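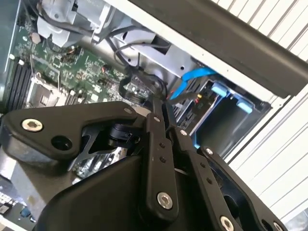

Cutting the Caper: Shot Length in Three Heist Comedies

Final report, Introduction to Film Analysis
Zdenka Halilović

Why I picked this

I love heist comedies, and I have probably seen The Padberg Job more times than is healthy. Every review of it I found used the word "fast," and I started to wonder what the reviewers meant by that. Is it fast because people talk fast? Because there's a chase? Or does the editor really cut more often than in a slower film? My project tries to answer that with a stopwatch, a spreadsheet and a lot of pausing.

The films

I used three. The Padberg Job is the big, loud one, with a bank vault and a getaway in a bakery van. Tetutis is about two brothers-in-law who rob a casino on the wrong night. Ornov, directed by Stojanović, is the odd one out: it runs only 57 minutes and most of it happens in one apartment while the crew waits for a phone call. I picked it late because my instructor thought two films that much alike wouldn't tell me a lot, and it ended up being my favorite part of the whole project!

How I did it

I went through each film and wrote down the time of every cut. A dissolve counted as one cut, marked at its middle. Opening titles and end credits were left out if they were on plain black. Split screens were the hard part (Tetutis has a long one during the casino walk-through), and I decided to count a new shot only when the whole layout changed. If I did this again I would decide that before starting, since I had to redo the first half of Tetutis.

Altogether I logged 3,065 shots. I never did more than 500 in one sitting, because when I tried to push on past that I began missing cuts in dark scenes. After finishing each film I picked one scene and logged it a second time to check myself. The Padberg Job vault scene came out the same both times. In Tetutis I had skipped two very short inserts of a roulette wheel, so I added those and looked over the scenes on either side.

Each shot also got a label: planning, doing the job, getting away, or other. "Other" is bigger than I wanted. A lot of heist comedy turns out to be people eating.
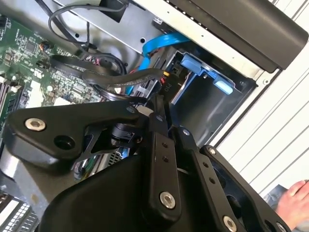
An opened desktop computer, with the green motherboard on the left.

What I found

Ornov has 434 shots, and with the running time that gives an average of a little under eight seconds per shot. That is by far the slowest of the three. It doesn't feel slow, though. The longest shot is the one where Lena counts the money at the kitchen table while the others argue in the hall, and I had watched the film twice before I noticed there was no cut in it. The actors keep crossing in front of the camera, so something new comes into view every few moments.

The Padberg Job surprised me the other way. The getaway has short shots, as expected, but the planning scenes are cut even shorter. They jump between the crew talking over the map and quick pieces of the plan going perfectly. Then in the vault, where everything goes wrong, the shots get longer. I think the editor wants us stuck in there with them, and also a pratfall is funnier if you see the whole fall.

Tetutis follows the pattern I had guessed for all three: long shots at the start, shorter ones as trouble builds, shortest in the parking garage. I was glad at least one film did what I said it would.

Problems

Average shot length hides a lot. One very long shot pulls the number up, so I should have used the median too, and I only learned that in the last week of April. I also didn't measure sound. The talking in Ornov overlaps almost the whole time, and I suspect that is where much of its speed comes from.

What I'd do next

I would like to log a straight crime drama with the same labels and see if its planning scenes are cut like the ones in The Padberg Job. I would also ask a classmate to log one reel without seeing my numbers. The spreadsheet is in the course folder, one tab per film, and the split-screen rule is written at the top of the Tetutis tab.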